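Subject: Re: [cell-planning] Second arm, and what's left of the gripper line

> We have 4,000 left on the equipment line and the quote from Vorkeo for spare fingers came in at 600. Before I sign for it, can the people running the flower task say whether they need spares, or whether the money should go toward the second workstation at Prillindale? I need an answer before the July order goes in.

We need the spares. Please sign for the 600.

The stems are the reason. Gripping something that thin only works when the finger pads close flush, and the pads we have are wearing at the tips. Picking up the baskets would be fine for months yet — stems and leaf sprigs will not.

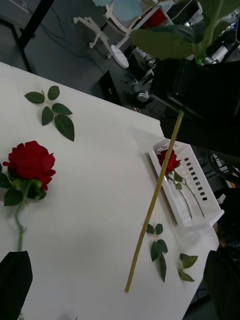 *Posted by the Trultby bench group to cell-planning*

The roses and loose leaf sprigs cost next to nothing, so leave them off the equipment line. We buy them out of consumables. Same for the white slotted baskets.

On the second workstation: Chong quoted 2,000 for the table and mounting plate, delivery included. That fits after the fingers, with 1,400 left over. I would hold that back for cabling and a spare wrist camera, as the quote covers neither.

Two things to check before the order goes in:

- Lead time on the fingers. Vorkeo told us 7 weeks last time and it took longer.
- Whether the Chong plate is drilled for our arm base. The drawing they sent shows the older pattern, and redrilling it here would tie up the shop.

If the plate is wrong, order the fingers anyway and let the table wait for the next round. We can keep sharing one bench through the summer.

I can send the part numbers to whoever is filling in the form.

— Trultby bench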